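Orarville school savings program to continue for another year

Orarville District Council has confirmed that its school savings program will run for a further year, following a review of the first two terms and a request from the participating schools that the arrangement be extended.

The program, delivered with the Nelatano Community Credit Union, allows primary students to open a fee-free savings account and make small deposits at school each week. It began with a trial at Flullberg Primary School and has since been taken up by 5 schools across the district. Each school sets aside a short period before the morning break when deposits are received, entered in the student's passbook and sealed for collection.

Program coordinator Mwanahawa Mrema told the council's community services meeting that the weekly routine had proved more important than the amounts involved. Most deposits are small coins, and a good number of students put in the same sum every week.

"Families have told us that the passbook is the part that gets talked about at home," Ms Mrema said. "A child can see the line from last week and the line from this week. For many parents it has been the first time they have sat down with their children and discussed what money is for, and what it costs to wait for something."

Under the terms approved by the council, the minimum deposit will remain at 40 cents and there will be no minimum balance. Accounts may be opened for any student aged 8 or over with the written consent of a parent or guardian. Younger students may take part in the classroom activities but will not hold an account in their own name until they reach the qualifying age.
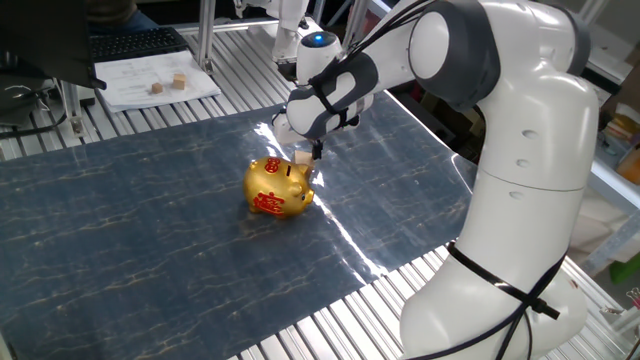
Classroom materials will also be revised. The present workbook was written for the trial and covers saving towards a goal, comparing prices and keeping a simple record of spending. Teachers reported that the section on comparing prices was well used, while the pages on interest were found too difficult for the younger groups. A shorter version of those pages is being prepared, and a new unit on paying by card and telephone will be added for the senior classes. Several schools had asked for the unit, noting that many students rarely see their parents use cash and have little sense of a balance going down.

The council considered a proposal to replace the paper passbook with an online record. Members heard that some households in the outlying parts of the district do not have a reliable internet connection, and that the schools preferred to keep the passbook for the time being. The credit union will provide an online statement to families who ask for one – this will be in addition to the printed record and will carry no charge.

Changes have been made to the handling of deposits. During the trial, sealed bags were held in the school office until the end of the week, which office staff considered too long. Bags will now be collected on the day of deposit. Schools will keep a duplicate slip for each class, and any difference between the slip and the amount received must be settled with the family before the next deposit day.

The program is supported by a grant from the Athumani Fund, which has agreed to meet the cost of printing and of relief teaching while staff attend training. The training session, to be held at the Orarville Civic Centre, has places for about 40 teachers and teaching assistants. Schools that have not yet taken part are welcome to send a representative without any commitment to join.

Ms Mrema said that students moving on to secondary school would be able to keep their accounts open. Passbooks will be accepted at the Nelatano branch counter in Orarville, and the account will convert to an ordinary youth account at the family's request. Students who leave the district may close their account at any time and withdraw the full balance.

A further report will be presented to the council in November. It will include the views of parents and teachers and will advise whether the program should become a permanent service.

Consent forms are available from school offices and from the council's customer service desk. Forms for students wishing to begin next term must be returned to the school by the last day of the current term.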